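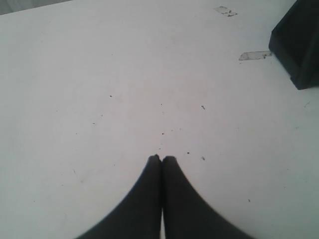
Figure 7.1 Gripper closed over the worktable, fingertips almost touching. Note the specks and the scraps on the surface.

Chapter 7
Rules for the Bench

Most of the harm done by small robot arms is done to crockery. The rest is done to fingers, usually the fingers of someone who knew the rules well enough to have typed them out. This chapter is about those rules: who writes them, how they come to be ignored, and what a set worth keeping looks like.

We start with the table, which gets a good deal less attention than the arm bolted near it. A work surface is part of the machine. Its height is a number in somebody's software, and anything stuck to it changes that number. A scrap of old tape is thin to you and me. To an arm coming down at speed with its fingers shut, it is ground arriving early. The bench code at Jisstead, which we shall follow through most of Part Two, puts wiping down first on its list, ahead of the emergency stop. Visitors find this odd and tend to say so.

The Jisstead code was drafted by Liya Araya one October, after she read the version it replaced. That version held 257 rules. Rule 3 told operators to read all the rules before each session. Rule 140 forbade whistling. She asked the operators which ones they could recite, and got the whistling.

7.1 What belongs in reach

The reach of an arm is the whole space its moving parts can get to, including whatever it is holding. People draw it as a neat circle on the floor and then forget that it has a height. Shelving legs, curtains, cables and the edge of the table all count if the arm can touch them, whether or not the task asks it to. 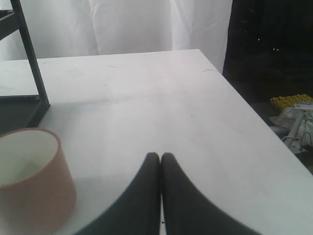 Good practice is to sort everything within reach under one of two headings: things the task needs, and things the arm must avoid. A third heading, "things that are just there", is popular in every workshop we have visited and appears in no code we would recommend. If an item can't be moved, it goes into the plan as an obstacle, with a margin. Jisstead's margin is 600 millimetres for anything a person might be standing behind. Obsa Degefa, who had to rearrange the room to get it, has asked us to print the figure in full.

7.2 Holding on

Grip rules are where codes become either too vague ("hold items securely") or too fond of decimals. The Tekleab handbook manages both on a single page. A useful rule names the part to be held, the direction of approach and what must be checked before lifting.

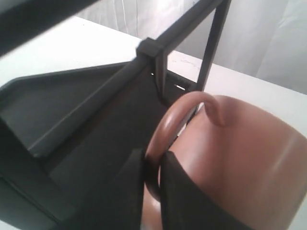
Handles deserve a rule of their own. With one finger through the loop and the other outside it, the object may still swing when raised, and opening the fingers does not free the arm until the inner one has been drawn back out. The order is set down, open, withdraw, then travel. An operator in a hurry will do the last two together — once.

Exercise 7a asks you to write a grip rule for a mug in no more than two sentences. Keep your first attempt. You will be asked to break it in Chapter 8.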